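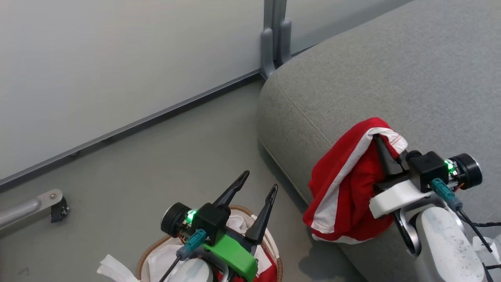 Progress report to the Erraji Fund: Gallano Reuse Project, second period

Prepared by Hajar Ait Ali

1. Work done

The shop and store at Gallano have been open as planned, apart from a short closure in January when the boiler was being replaced. We passed on 328 items to households in this period. Most were small: bedding, children's clothes, curtains, lamps and kitchen things. Larger furniture goes out more slowly. People want to see it first, and many of them have to measure a stairwell before they can say yes.

Referrals come mainly from the housing office and the school in Genlow. A few families find us by themselves. We agreed last year that they would not need a referral letter, and that has stayed the same. We ask for a name, a postcode and what is needed.

Rachid El Ouafi has taken over the delivery round. He has changed the order of the stops so the van does the Genlow side in the morning and comes back along the ring road, where parking is easier after lunch. Missed deliveries have gone down. The ones that are still missed are nearly all wrong phone numbers, and we now read the number back before a booking is made.

2. Sorting and checking

Soft furnishings are still the hardest thing to judge. We can't pass on a sofa or padded chair without its fire label, and donors often cut the label off when the thing is new. We turn these down at the door where we can. If one does get through we pay for disposal, which came to more than we had allowed for.

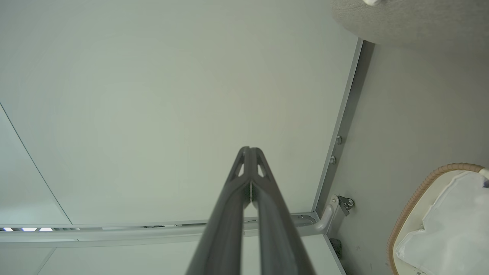
Abdelkrim Chraibi asked at the January meeting whether we could collect only after the donor has sent proof of the label. He thought we would lose a few good pieces and save the cost of a skip. We have tried it for new bookings and will report on it next time.

Clothes are sorted by size and then by season. Winter things for children under five run out first every year, and we would rather hold some back in spring than hand them all out in one go. Dalia Ashour has written a one-page guide to sorting, covering stains, missing buttons, worn elastic and what to send for rags. It is pinned up by the table and new helpers seem to manage well with it.
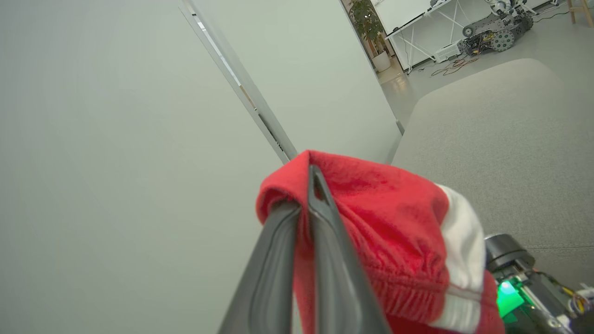 Single socks and gloves are kept for two months in case the other one turns up, then they go in with the rags. We get a small payment by weight for rags and this is shown under other income.

3. Money

The grant for the period was £3,810 and we spent £3,720. The balance is carried forward and is already promised for shelving in the back store. Van costs were slightly under budget and disposal was over. The Batelix stock software was renewed at the same price as before. It does the job, though the monthly totals still have to be copied out by hand.

4. Difficulties

The side gate sticks and two quotes for repair are being compared. Abdelilah Ashour is dealing with the landlord on this. We are also short of single beds, and there is a waiting list that we have not been able to shorten.

5. Next period

We plan to fit the shelving, finish the label trial and open for one evening a week if we can staff it. We would like to talk to the Fund about disposal costs before the next budget is set.

Recent reports
Gallano Reuse Project, first period
Genlow school uniform exchange: end of year report
Notes on donating beds and mattresses
Van timetable and collection areas
How to refer a household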